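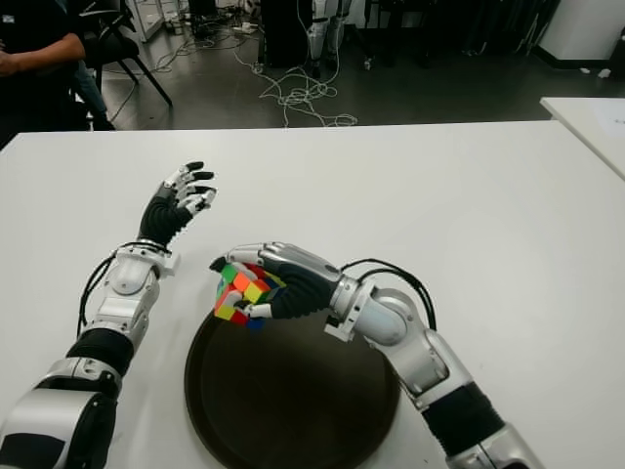

I have never understood why a puzzle that is out of order counts as untidy, and I'd like that settled before we adopt the sorting rules for the toy library. Under the draft, anything "not in its finished state" goes back to the repair shelf. Take the cube over the round brown tray: green, orange, yellow, red and blue all mixed up together, and as far as I'm concerned that is a cube ready to lend. A solved one is a cube waiting for a child to mess it up. We would be paying for somebody's Thursday evening to undo what the next family will do in the car on the way home.

I know this sounds like a small point. It is the small points that eat the evenings.

Fouad Morsy wrote:

> Hi all,
>
> Attached is the second draft of the sorting rules. Hala and I went
> through the whole catalog and we now have 354 items, not counting
> the two boxes from the school on Idton Street that are still taped
> shut.
>
> Main changes:
>
> 1. Every item is checked in on a tray, one item per tray, before it
> goes anywhere near the shelves. Small parts get lost when people
> unpack straight onto the table.
>
> 2. Anything not in its finished state (jigsaws unmade, cubes
> scrambled, marble runs in pieces) goes to the repair shelf until
> someone can confirm it is complete and works.
>
> 3. Cubes and other twisty puzzles get wiped down and solved before
> lending. Tarek has offered to show people how. He says it can be
> learned in one evening.
>
> 4. I would like us to buy the Plasis lidded bins, the set of 400
> liters total, so that everything is off the floor by December.
>
> Please send comments to the list and not just to me.
>
> Fouad

Taking these in order.

On 1, fine. I was doubtful about trays when Hala first brought them up, because I thought they would turn into one more thing to stack and wash. But a raised rim does stop dice and pegs from rolling onto the floor, and a dark tray on a white table makes it plain which bit of the table is for checking in. My only request is that we don't buy matching ones. Any tray with an edge will do, and most of us have one at the back of a cupboard.

On 2, I think the rule mixes up two different things. "Complete" I can go along with. "Finished" I can't. A jigsaw in its box is supposed to be unmade. If the rule means that someone has to build every jigsaw to prove the pieces are there, then please say who, and on what surface, and how long the table is tied up while a thousand pieces of harbor sit on it. Last winter Ayodele built the big one with the lighthouse and we lost the table for two weeks. (It was missing a piece. We lent it anyway, with a note in the box, and it came back with a thank-you.)

What I'd suggest instead is a slip of paper in each box. The borrower ticks "all there" or writes down what's missing. We already trust people with the toys, so I don't see why we can't trust them with a pencil.

On 3, I am not convinced by the one evening. Tarek learned as a teenager and has forgotten what it was like. I sat down with his printed sheet and got one side done, then the second layer, then lost the lot and had my supper. Also, what does solving a cube tell us? You can see whether a sticker is peeling in any position. You can feel whether it turns by turning it. Six or seven twists, a quick look at the corners, wipe it and put it out. If a family wants it solved, Tarek can put his sheet in the bag and they can have the same evening I had.

On 4, I would like to see a price before I see a month. Abdel Rahman's shop will let us have the Hunon crates that his deliveries come in, and those stack. They have no lids, I admit. I have looked inside the lidded bins we already own, though, and what I found was things nobody had borrowed in a long while, which makes me wonder whether a lid helps anyone except the person sweeping the floor. Is there some evidence that people borrow from closed bins? If so I'll drop it.

One thing missing from the draft altogether: where do returned items wait before check-in? At the moment they go on the chair by the door, and then on the other chair, and then someone needs to sit down. We could give them the low shelf under the window if the picture books moved up one. Hala, you know that shelf better than I do. Would it hold the board games, or does it still sag in the middle?

I'll come early on Thursday to go through the taped boxes, if anyone wants to join me. Bring a tray.

Fadwa Zaki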